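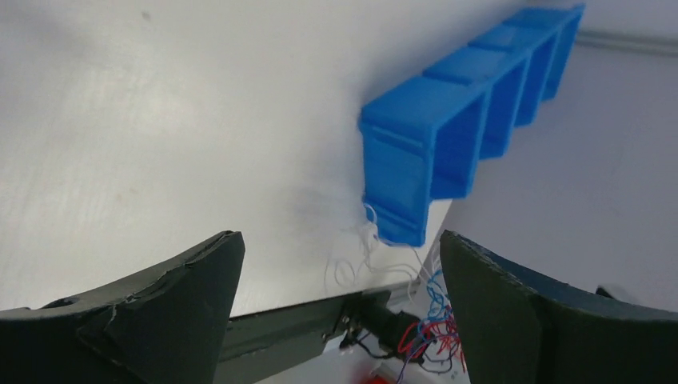

## What I brought home from robot day (for the junk drawer, mostly)

I went to the open day at Dundness in August because my neighbor had a spare ticket and I had a free afternoon, and I came home with a page of notes about drawers. I'm serious! They had robot arms going on tables all along one wall, and the one I stuck with was sorting small parts into a blue plastic organizer with four open compartments. It's the same kind of thing I have under my kitchen sink, and mine is a disgrace.

The table belonged to a little outfit called Rikudau, and they were very patient with my questions. I asked how they picked the organizer and got a ten-minute answer, and most of what follows is that answer, bent to fit an ordinary house.

### Put the bin at an angle

I always line my trays up square with the front of the drawer, like a good citizen. On the robot's table the organizer sat on the diagonal, and I asked if that mattered. For them it's about how the gripper fingers come in. For me, I tried it on the counter when I got home, and if you're right-handed and the tray points up toward your right, your hand lands in the far compartments without your wrist bending funny. Try it with your sewing things or your screws before you try it in a drawer, where you may not have the room.

### Bright bin, plain table

A strong blue on a white tabletop is about as easy to see as anything gets. My own organizers were all clear plastic, which looks lovely in the store and then vanishes the minute you set it down on a pale counter. I have now switched the battery tray and the picture-hook tray to bright colors. My eyes aren't what they were and I notice the difference every single time.

### Open tops for anything you use daily

No lids! I had lids on everything. The Rikudau people said they leave lids off whenever they can, and while a robot and I have different reasons, I took the lids off 3 trays that same evening and I haven't put them back. Things I use twice a year still get a lid (dust is dust).

### One-piece trays are easier to wash

The blue one is molded all in one, dividers included, so there are no little slots for crumbs to fall into. My old tray had dividers that slide out, and I thought that was a feature until I looked into the grooves with a flashlight. For a one-piece tray:

1. Tip it out over newspaper and pick out what you want to keep.
2. Fill it with warm water and a squirt of dish soap and leave it alone while you have a coffee.
3. Run an old toothbrush down the inside corners and along any ridges on the outside.
4. Rinse, then stand it upside down on a towel. Water sits in the corners if you leave it right side up.

### Wires and threads

There was a tangle of thin red, blue and black wire down by the gripper, and some fine white threads looping over the tabletop, and I felt so much better about my craft table, I can't tell you. I did get a wire tip out of the day, though, from the Sustel table next door. They wrap each loose cord around two fingers, slip it off, and close it with a scrap of hook-and-loop tape on the *end* of the cord, so the tape never goes missing. I've done the phone chargers and the mixer. The lamp cord is too stiff for it, don't bother.

For threads on a smooth table, a slightly damp rubber glove beats a cloth. Drag it toward you and they roll up into a little worm. A dry microfiber just pushes them to the other side.

### Smudges on a white top

White tabletops show every fingerprint. I've got one in the laundry room and I use a drop of dish soap in 2 cups of warm water, wipe, then go over it with a dry towel right away. If you let it air-dry you get streaks and have to do it again. Skip the scouring pads, they leave a haze that grabs dirt forever after.

### Small stuff I scribbled down

- Empty the nearest compartment first. It's the one that fills up with junk, in my house anyway.
- Don't fill past the top of the dividers or you've got one big compartment again.
- A square of shelf liner under the tray keeps it from skating when you rummage.
- Ccori had a demo with a folding arm and towels. I learned nothing about towels, but they gave out good pencils.

I'd go again. Parking was a pain (150 spaces and every one of them full by 10 in the morning), so take the bus if there's one near you, and bring water. Next on my list is the drawer with the tape and the string and the birthday candles, and I'm buying a second blue tray for it, a deeper one if I can find it.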